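Evening seamstress or tailor wanted, Brorkville

Bondarchuk is a small alterations shop near the bus station in Brorkville. We are looking for one person to join us from June, for the evening hours. Most of our work is trousers, coats and school uniforms, and in summer also many wedding dresses.

The job is 2 evenings a week at the start, from 4 pm to 8 pm. Later it can become more, if you wish it. You will work together with Krystyna Jasińska, who does the fitting and speaks with the customers.

What we ask from you:
- you can shorten a lined coat without help
- you have used an industrial sewing machine before
- you can read handwritten notes in English (ours are not always beautiful)

A diploma is not necessary. We prefer to see something you have sewn, so please bring one finished piece to the meeting - it can be old, and it can be for a child.

We pay every second week. Thread, needles and scissors are from the shop, but many of us like to bring our own scissors. The street has free parking after 6 pm.

To apply, please write a short letter to Svitlana Panasiuk and leave it at the counter, or call the shop in the morning and ask for her.

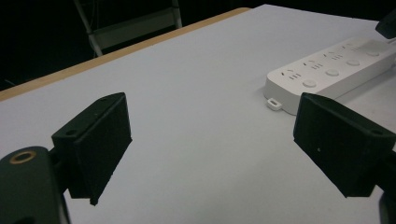 In the letter, please say which evenings are possible for you and from what date you can begin.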